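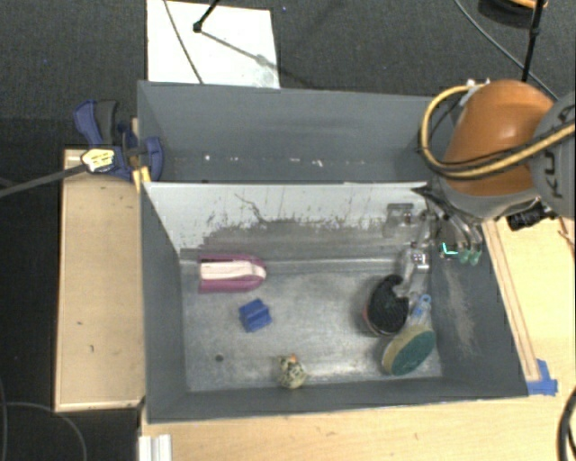 The Drekley town swap shop opens at nine, and by ten past someone has already tried to leave a piano. "We don't take pianos," says the woman who has run the place for 12 years. "We have a sign. They park the piano in front of the sign."

She would rather not have her name printed. Half the town has given her a bread machine at some point, and the other half would like to.

The rules are short. Bring what works, take what you'll use, stay under 20 minutes. The last one came in after a regular was found reading his way through a set of encyclopedias by the door. "He'd got to M," she says. "I let him finish M."

What comes in depends on the season. November is coats and guilt. Spring is exercise equipment, most of it in wonderful condition. Last year she logged 39 fondue sets, a figure she gives without looking it up. The same sets tend to come back. One, an orange Gistex with a burner missing, has been adopted four times to her knowledge. "It's had more homes than I have."

Does she take anything herself? A long pause. "I have a lamp." Another pause. "I have several lamps."

The shop costs the town very little. The building used to be the Starker feed store and still smells of it in August, and the shelves came out of a school library. There was talk of moving to a brighter unit on Aidoo Street, with a loading dock and a proper counter. She went to see it. "Very nice. Nobody over 60 could have parked there, and that's my whole business."

She turned 76 this spring and says she will stop when she finds someone strict enough to replace her. Two people have applied. One wanted to put in a coffee corner. The other asked whether she could hold things back for friends.

"So I'm still here," she says, and goes out to see about the piano.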